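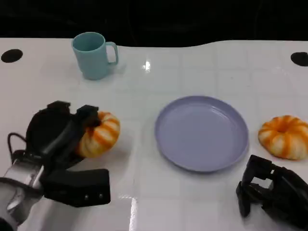 Une citrouille décorative dans la pince gauche, une assiette et une tasse à proximité : le genre de table visé par le nouveau guide.

Manipulation à deux bras : un guide commun pour des essais enfin comparables

Bonne nouvelle pour tous ceux qui font travailler des robots à deux bras sur une table : le guide de bonnes pratiques attendu depuis le printemps est disponible, et il est très réussi ! Rédigé par un groupe de travail réunissant Drilano, Sheehan et l'atelier de robotique de Daltley, il fixe des règles simples pour préparer, conduire et consigner les essais de manipulation d'objets courants. Il tient en 17 pages, se lit d'une traite et s'appliquera dès septembre chez les trois partenaires.

L'idée est partie d'un agacement largement partagé dans le métier. Deux équipes annoncent avoir fait ranger de la vaisselle à leur robot, mais l'une replace les objets au même endroit à chaque essai, l'autre les disperse, l'une compte comme réussi un objet posé de travers, l'autre non. Impossible ensuite de mettre les résultats côte à côte. « On passait plus de temps à se demander ce que les collègues avaient mesuré qu'à discuter de leurs méthodes », raconte Ustyna Kravets, qui a coordonné la rédaction. « Maintenant, on ouvre la fiche et on sait. »

La fiche, justement, est le cœur du document. Elle accompagne chaque série et comporte huit rubriques, depuis l'état de la surface de travail jusqu'au critère d'arrêt. On y note les objets utilisés, leur position de départ, la position de repos des deux bras, l'éclairage et la consigne exacte donnée au système. La consigne doit être écrite mot pour mot avant le premier essai, et toute reformulation ouvre une nouvelle série. C'est strict, et c'est très bien ainsi : les premiers utilisateurs disent que la discipline se prend en une matinée.

Le chapitre sur les surfaces mérite qu'on s'y arrête. Les plateaux blancs et brillants, si répandus dans les laboratoires, renvoient la lumière des plafonniers et peuvent tromper la perception. Le guide ne les interdit pas, il demande de relever la position des reflets depuis la caméra de tête, bras au repos, puis de ne plus toucher aux lampes pendant toute la série. Même soin pour les objets. On recommande de mêler des formes régulières, assiettes ou tasses, à des formes qui le sont moins, avec des côtes, des creux, des contours qui obligent à réfléchir à la prise. Les petites citrouilles ornementales ont apparemment beaucoup de partisans dans le groupe.

Autre avancée, les caméras de poignet ont enfin droit à leur propre section. Leur image bascule avec le bras, et une partie du champ est souvent prise par la mécanique elle-même.
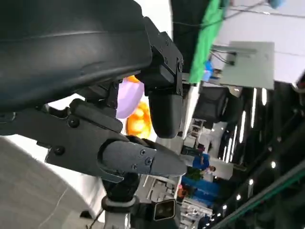

Le guide demande donc d'enregistrer, avant chaque série, une vue de référence par poignet dans la position de repos, et de la comparer à celle de la veille. Si un câble a bougé ou si un support a tourné, on le voit tout de suite, et on recommence le calibrage. Les flux de tête et de poignet doivent partager la même horloge, avec un contrôle au démarrage. Ostap Kravets, chargé des essais chez Sheehan, est ravi de cette partie : « J'ai perdu des journées entières sur un décalage entre deux caméras. La vérification prend cinq lignes dans le guide, je les aurais encadrées ! »

Les personnes présentes autour du poste ne sont pas oubliées. L'arrière-plan d'une caméra de poignet peut capter toute une salle, ses étagères, ses éclairages et les collègues qui s'y trouvent. Le texte prévoit une information claire à l'entrée, l'accord de chacun avant l'enregistrement et un floutage des visages avant toute diffusion hors de l'équipe. Côté sécurité, un opérateur désigné garde l'arrêt d'urgence à portée de main, et personne n'avance la main au-dessus du plateau tant que les deux bras ne sont pas immobilisés. Pour remettre un objet en place, on met en pause, on annonce, on replace, on s'écarte, puis on relance.

Pour le décompte des résultats, le groupe a choisi la transparence. Tous les essais lancés figurent au bilan, y compris ceux qu'un opérateur a interrompus, avec le motif en clair. Une série compte au moins 10 essais, sans présélection. Une prise réussie suivie d'une dépose ratée est notée comme telle, dans deux colonnes distinctes, ce qui donne une lecture bien plus fine qu'un simple oui ou non. On peut parier que les discussions en réunion vont gagner en qualité.

Le guide a été rodé dans l'outil de suivi Huvach, où la fiche existe déjà sous forme de modèle à remplir. Il fonctionne aussi très bien sur papier, et les équipes plus modestes apprécieront. Il faut environ huit minutes pour compléter une fiche quand on a l'habitude, un peu plus les premières fois.

Restent quelques chantiers, et le groupe ne s'en cache pas. Les objets souples, les liquides et les passages d'une main à l'autre seront traités dans une version ultérieure. Les remarques sont les bienvenues, surtout celles des ateliers qui travaillent avec d'autres pinces ou d'autres hauteurs de table. Une séance de prise en main est proposée à Daltley un lundi à 14 heures, avec démonstration du remplissage de la fiche et du contrôle des caméras. L'inscription se fait auprès de l'atelier, qui enverra le guide et le modèle de fiche aux participants.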